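Folding jumpers flat on the bed: does it save any room?

DerekF
My daughter swears by the Bremska way of folding knitwear. You spread the jumper out on the bed, arms in, thirds, then stand it upright in the drawer. I've got 70 jumpers between me and the wife and I can't see it being worth an evening. Has anyone tried it and kept it up past February?

T_Mughal
Kept it up for 8 days. Thick knits won't stand up, whatever the booklet tells you. They slump and you're back to a heap. Cotton tops, fine.

nullier807
Disagree with Tanveer. It works on chunky ones if you get the sleeves straight first. Most people skip that bit. Pink and white jumper on the bed:
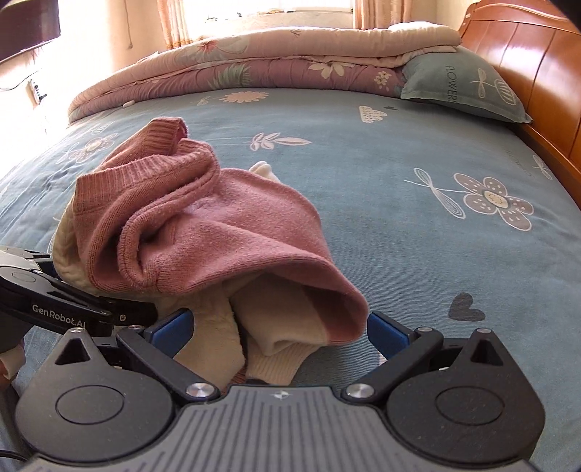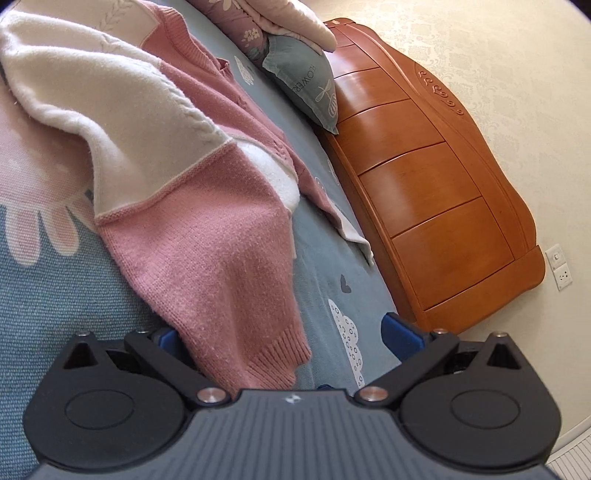 With a thick one I do the cuffs before anything else, pull the ribbing square, then bring each arm across the back. Up to 40 seconds each once you've got the knack. I don't bother with the booklet.

DerekF
40 seconds times 70 is most of an hour, and that's if I get the knack, which I doubt. What happens when you take one out of the middle?

T_Mughal
The rest fall over. That's my whole point. And cable knit gets a crease right across the pattern if you fold it in thirds. I'd sooner roll it.

nullier807
Rolling stretches the neck. Seen it on two of mine.

T_Mughal
Or they were old jumpers.

wong_k
Has anyone measured the drawer before and after? I keep reading that it saves space and never see a figure. Same jumpers, same drawer, surely.

DerekF
Fair question. I'll do one drawer on Bremska and one in the usual pile and put a tape measure on both. Not buying the Skinov dividers though.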